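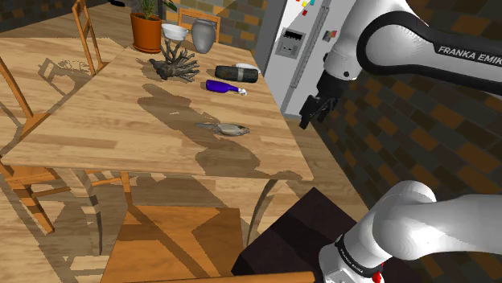 4.2 How people talk about watering

When we sat down with the households in the Trostanel study, we had meant to spend most of our time on light, and it was a little humbling to find that nearly everyone wanted to talk about water instead. People remember watering. They remember who taught them, which window the pot used to stand in, and the winter they went away and came home to a sad brown stump. A leafy plant in a terracotta-orange pot near the far end of a wooden table, as in Figure 3, is very much the sort of thing our participants had in mind when they spoke of "the one in the kitchen" - a plant seen at every meal and yet, by their own account, looked at rather seldom. We came to call these table plants, to tell them apart from the sill plants of Section 4.1.

Figure 3. A table plant.

Of the 80 diaries returned to us, only 11 described a fixed watering day. The rest leaned on cues of one kind or another, and these were a pleasure to read. Some writers pushed a finger into the soil, as the Schmieder leaflet tells them to, while others went by the weight of the pot or by a droop in the leaves that they had learned to know over the years. A good many simply watered when they were already holding a glass, and we would gently suggest that this habit deserves more attention than it has had so far.

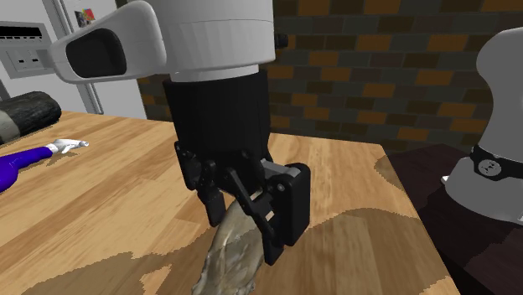

We should say something here about January, when the diaries thin out. Six households stopped writing altogether that month, and five of them picked up again in spring with a short apology in the margin (none was needed, of course!). Their plants were mostly still alive. It is tempting to read this as proof that table plants do better with less care in winter, but the diaries cannot carry that much weight, and the households that stopped writing may well have gone on watering just as before.

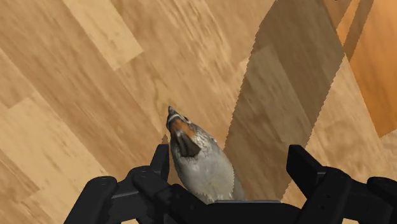 The Jarko households differed from the Unwood ones in a way we had not expected. In Jarko the plant tended to belong to one person, and the others in the home were a little shy of touching it. In Unwood it was shared, and so it was sometimes watered twice in a day and then left alone for two weeks. Neither group lost more plants than the other over the study period, though the Unwood diaries do mention wet tablecloths a good deal more often - a point we return to in Section 5, together with the question of saucers.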